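Siretti Newsletter, 2019-08-30

Floor tidying with the arm: first results

Since the start of summer, the Flirico arm does a part of the evening tidying in our rooms. Before, two colleagues stayed 40 minutes after closing to pick up what lies on the floor. Now one stays, and she mostly watches and corrects.

Small things go well. Power strips are harder -- the arm must come down at a good angle, and glossy tile gives strong reflections. We still ask everybody to switch off the sockets before leaving.

A power strip on the marbled tile, with the gripper fingers open: 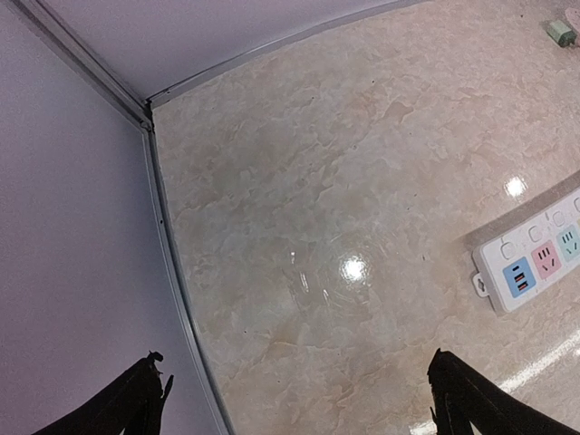

Changes to the evening shift

The new plan has 3 evenings per person each month. It stays so until December, then we will ask you again.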